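Grellirlow cell: a maintenance gallery

The two-armed packing cell at Stomov has been with us for more than a year now, and in that time it has acquired a logbook, a drawer of its own and a reputation. Hedvika Štefanec looks after it in the mornings. Szymon Czerwiński gets it after lunch, along with whatever Hedvika has written on the sticky note.

Setting up begins with the bolts. Each arm base sits on a mounting plate by the front beam, and the screws are checked with a torque wrench at 9 every morning. Szymon used to do it by feel. Then the left arm developed a lean, and now there is a wrench with his name on it.

Next come the cables. The purple ones run from the wrist cameras back along the forearms and round the elbows, and they need enough slack to let the elbow fold without snagging the stock. Too little and the plug works free at the wrist. Too much and the arm packs its own cable, as it did in November, very neatly. 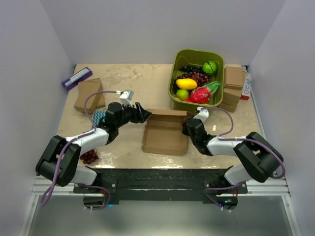 Grippers are the fussy part. We swap the finger pads every four weeks, or sooner if cardboard starts slipping, and after a swap both hands have to be taught where the box corners are all over again. The routine is called Yuan in the menu, for reasons that left with the previous engineer. It takes 432 moves and one pot of tea.

Glare gets its own page in the log. The tabletop is shiny near the front and the cameras dislike it, so the lamp over the cell has been tilted, lowered, raised and tilted again. The present angle is marked on the bracket in pencil. Please leave the pencil mark alone.

Spares are in the Stestville cabinet, second shelf: two wrist plugs, a bag of screws and a gripper finger labelled DO NOT USE, which has been fitted twice.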